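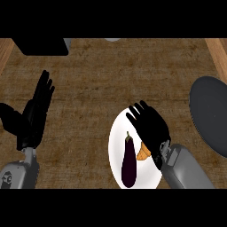

Kitchen Chores Pilot: Report to Senard, August 2026
Prepared by Prasanna Marikar, Wultex

What we were asked to find out

Senard paid for a plain answer to a plain question: can a two-armed machine clear and sort food from a plate well enough that a small canteen would want one? My answer for this period is no, and I don't expect to change it before the next payment is due.

Where the work stands

Everything so far has been done in simulation. The current task uses two robot arms with human-like hands and a white plate holding an eggplant and a small baked item. The machine has to take the food off the plate and leave the plate where it was. A child would be finished before you had explained it.

We ran 1,000 trials. In 700 of them the food left the plate, and that is the figure the Zinau team likes to quote. I'd ask you to be careful with it. It includes runs where the eggplant was dropped, runs where the plate was dragged halfway across the table, and runs where one hand did all the work while the other hung in the air. When I went back over 100 of the "good" runs by hand, I would have accepted around half from a paid kitchen helper.

What is giving us trouble

The eggplant is long and smooth, and it rolls when a finger touches it off center. The bread is worse in a way the simulator hides. Our model bread doesn't crush or shed crumbs, so a grip that passes on screen could ruin the real thing. I raised this with Karunaratne, who supplies the hand model, and was told softer food is planned. No delivery date was given.

Speed is also poor. We have stopped reporting it, at my request, until the counting rules are settled.

Money

Spending is on plan. The part set aside for real hardware has not been touched, and I recommend it stay that way for now.

Next period

Rewrite the pass rule so that drops and moved plates count as failures.
Rerun all trials under the new rule and report both figures.
Test 2 softer foods if Karunaratne delivers them.
Hold off on any canteen visit until the rerun is done.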